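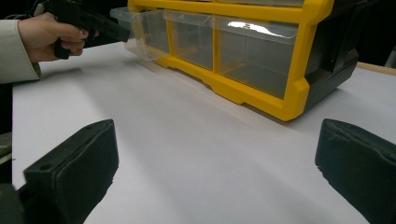
The yellow drawer cabinet, with one of the bottom drawers pulled forward.

Small parts store: sorting continues

The small parts at the Okley workshop are being moved out of jars and tobacco tins and into proper drawers. The job started in August and is a little over half done. Of the 228 kinds of screw, washer, clip and fuse on the old stock list, 66 have been dropped, mostly odd sizes left over from the Restevow repairs.

The yellow cabinet is for things people ask for most. The drawers are clear plastic, so you can check what is inside before pulling one out. Please take the whole drawer to the bench if you need to search through it, and put it back in the same bay afterwards. The wide ones are for longer bolts and anything still in its packet.
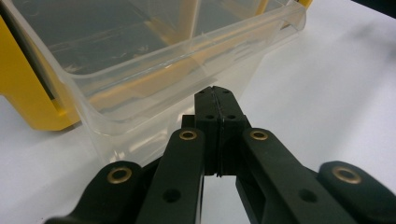 A clear plastic bin on the white table.

Clear bins are used for parts that have not been sorted yet. If you find something on the floor or in a coat pocket, drop it in a bin and leave the drawers alone. Sota Mizuno goes through the bins every fortnight and will ask in the group if a part can't be identified.

Labels are next. We have 30 blank ones left over from the Anozie order and need more before the upper rows can be finished. Spare tins are free to anyone who wants them. There are 8 large ones by the door, and any that are left will go for scrap.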